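Foro > Domótica y robótica > Visitas y ferias

Tema: Jornada de puertas abiertas de Skostix, ¿alguien fue el domingo?

tordo_52
Estuve por la mañana en la nave de Espinoza. Tienen montada una cocina con encimera blanca y el robot trabajando con la vajilla. Entramos en grupos y éramos casi 40 en el mío. Pude verle la muñeca de cerca.
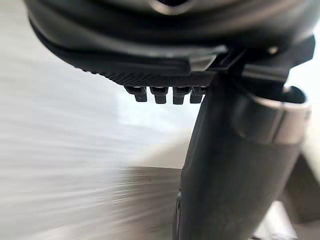

El brazo, a poca distancia y en movimiento.

mlarrea
¿Es el mismo que llevó Vudatance en octubre? Aquel solo movía cajas.

tordo_52
No, es otro. El técnico habló de 200 horas de ajustes solo para los platos. El fregadero es doble, con un escurridor encajado en el seno derecho.

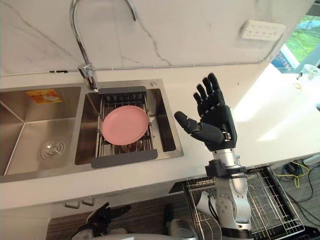 Preguntamos por el precio y no quisieron darlo. Sobre plazos, que el año que viene harán pruebas en comedores. De seguridad hablaron poco y me habría gustado más.

Anov
Yo fui por la tarde y salí menos convencido. Mucha espera entre una cosa y la siguiente. Para eso friego yo.

mlarrea
Es una demostración, no un producto. A mí la velocidad me da igual si no rompe nada.

Anov
Pues a mí no me da igual. En un comedor con dos turnos la velocidad es todo.

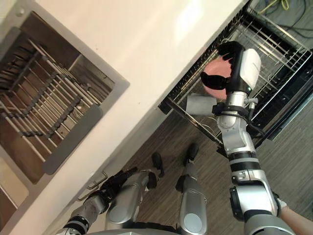

Lo que sí les reconozco es el agarre. Llevo años con pinzas industriales y las piezas finas y redondas siempre dan guerra. El plato rosa lo sujetaba de canto con dos dedos, uno por arriba y otro por el borde de abajo, sobre la cesta abierta del lavavajillas. Con cristal fino ya veríamos.

tordo_52
Pregunté por las copas y me dijeron que todavía no. La próxima visita se pide por correo, poniendo en el asunto la referencia 1043.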